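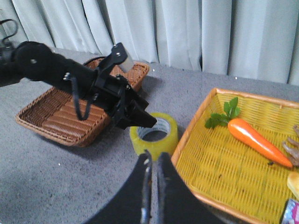
Packing tape and wicker at the Curum swap table

I went down to the Curum swap table yesterday to get rid of a lamp and came home with a basket (of course I did!). It's the third year they've run it, and September's was such a squeeze that they've moved everything over to the Hirano building, where there's more elbow room and much better parking.

Baskets are the big thing this time. The plain brown ones are for stuff that's up for grabs, and the yellow ones are for kitchen and pantry bits. You pick what you want, pack it up and tape it shut yourself, so there's a roll of tape out on the counter for anyone who needs it.
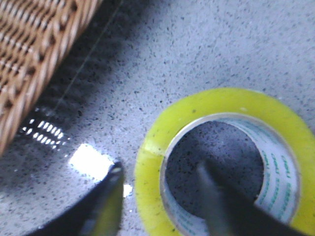
Tape and wicker on the speckled counter.

I used far too much of it on a box of Plallwood coasters, and I'm not sorry.

Doors stay open until 3 today, and it's $15 for a table if you'd like one of your own next time. Bring newspaper for wrapping, they always run short.

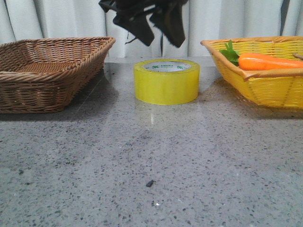
Clotum Courier, No. 1728, page 11

My favorite was the yellow basket with the carrot in it, green top and all. I'm a sucker for a carrot with its leaves on! I left it for somebody else, but I did go back and look at it twice.

Posted 29/11/2018

Search the Courier
Enter keyword Go

Comments

basketcase15: Are the brown ones up for swap too, or just what's in them?

Marsh Road Mom: Went early, got two jars and a tablecloth. Parking really is better.

tapeworm: Bring your own scissors, folks.

Recent items
Curum library extends evening hours
Road work on the Hirano bridge
Where to drop off old paint in Clotum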